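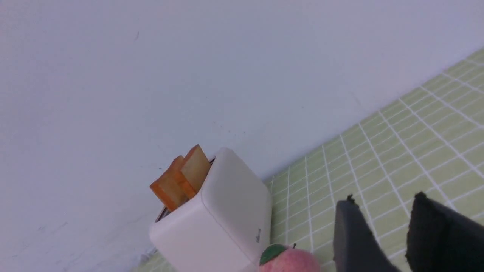

Flelar Table Pad, Cut-to-Fit

Shop > Table Linens > Pads and Underlays > Flelar Cut-to-Fit

The Flelar is a thin pad that goes under a tablecloth. It keeps the cloth from sliding, softens the sound of plates and protects the tabletop from light scratches. It is sold by Clenitz in one width and two lengths, and you trim it at home with ordinary scissors.

The top side is brushed polyester felt. The bottom is a foamed vinyl with a fine waffle texture. The two layers are bonded at the Dumitrescu mill and do not need hemming, so a cut edge will not fray. Weight is 268 grams per square meter, a little heavier than the old Humulano pad it replaces. If you have a Humulano in good shape there is no need to switch. The two can be used on the same table if you butt the edges together and run a strip of cloth tape underneath.

Width is 54 inches. Lengths are 7 feet and 9 feet. Color is off-white only. We tried a gray version and it showed through pale cloths, so it was dropped.

To fit the pad, lay it felt side up and let it relax overnight. It ships rolled and the ends will curl at first. Mark the underside with a pencil, then cut half an inch inside the table edge so the pad does not show below the cloth. For round tables, cut a rough square first, then trim the corners a little at a time.

The pad works under cotton, linen, and wipe-clean cloths. Stiff vinyl cloths tend to hold their fold lines for the first few days, pad or no pad. It is enough for homework, board games, or a child's toy kitchen set on the dining table. 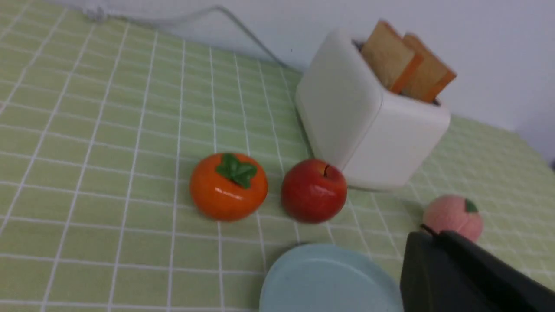

Can it go in the washing machine?

Hand wash only. Use cool water and a drop of dish soap, rinse, and hang it over a rail with the felt side out. A dryer will make the backing brittle, and so will an iron.

The pad is not a heat shield. Use a trivet under anything from the oven or the stove. On lacquered or freshly oiled wood, wait until the finish has fully cured - we suggest a month - and lift the pad now and then to let the surface breathe.

Orders ship from our own warehouse in a cardboard tube. Uncut pads can be returned within 30 days. Once a pad has been trimmed we can't take it back, so please measure twice. The 9-foot length was out of stock from June until the fall and is now back.

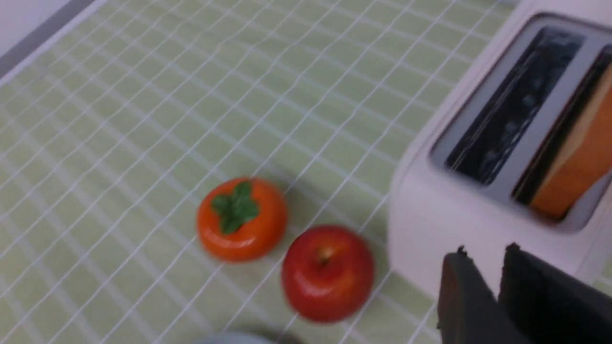
One buyer wrote that the pad stopped the cloth from creeping toward the window end of the table, but that the pencil line was hard to see on the waffle side and chalk worked better. We have since tried chalk and it does show up well. It brushes off with a dry cloth.

Page updated 1/27/22

1,291 shares

Contact Clenitz | Copyright Clenitz | Back to top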